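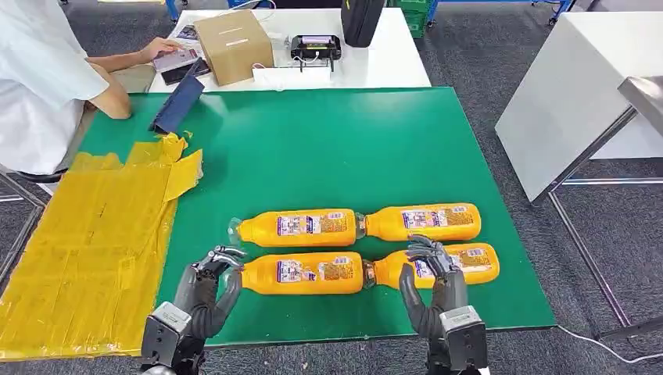 Should juice bottles be packed lying down or standing up? Standing up is safer for the caps, but lying down lets packers fit bottles into shallow boxes, and shallow boxes are what most small shops have.

4.2 Lying down: what the packers did

The guidance sheet at Zostside told packers to stand every bottle upright. It had been pinned beside the bench long enough to fade to the colour of weak tea, and it was obeyed about as closely as such sheets usually are. Of the 46 boxes we opened on arrival at Flaltside, 39 held at least one bottle on its side. We had planned a comparison between upright and sideways packing. What we got was a small group of seven upright boxes and a strong sense that the matter had been settled without us.

Two sideways arrangements were common. In the first, bottles were laid end to end, base against neck, and a second row was set beside the first in the same direction. In the second, the rows ran in opposite directions so that the narrow part of one bottle sat beside the wide part of its neighbour. The second saves width and appears in every packing manual we consulted. The first was the clear favourite. When asked, packers said it looked tidier, which is true, and that it was quicker, which we did not test.

The drawback of the end-to-end row is the cap. A base that meets a neck squarely does little harm, but the two seldom stay square for long. Bottles roll, and once one has rolled, its neighbour's base bears on the side of the cap instead of the top. Janevski's earlier notes on the Grurkden route treat rolling as a matter of slack in the box, and recommend filling the gaps with crumpled paper. Our packers had read this advice too. They preferred to fill the gaps with whatever else the customer had ordered.

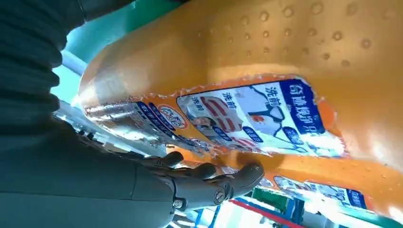

Soft goods turned out to be quite good at this job. A sealed bag gives a little when a bottle leans on it and takes up space of almost any shape, and it costs nothing extra, having already been paid for by the customer. Its weak point is the crimped seal. A toothed edge facing a printed label will rub at the ink all the way to the shop, and we came to recognise the result, a pale stripe across the text, before the box was fully open. Turning the bag so that the seal faced the wall of the box was enough to prevent it. Ghada Nasrallah proposed this on a Friday in July and it was adopted by lunch, a pace of reform the rest of the project never matched.

Scuffing of rigid plastic was harder to score. Glossy surfaces show every fine scratch under a bench lamp and almost none under shop lighting, so the same item could pass or fail depending on who had the better lamp. We settled on one lamp, one distance and a two-point scale — marked or unmarked — and gave up on anything subtler. Raised ridges and ribs were scored apart from smooth areas. Figure 4 shows the kind of surface involved.

Figure 4. Rigid orange plastic with a rounded end, a raised ridge running around the body and a ribbed collar, with clear plastic beyond. Thin scratches show on the smooth surface.

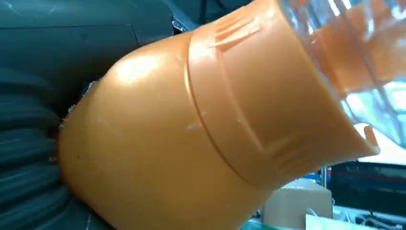 4.3 Scoring disagreements

Two of us scored each item separately. We disagreed on 29 of them, nearly always over whether a speck was damage or dirt. Wiping with a dry cloth settled most of these, and the rest were entered as marked.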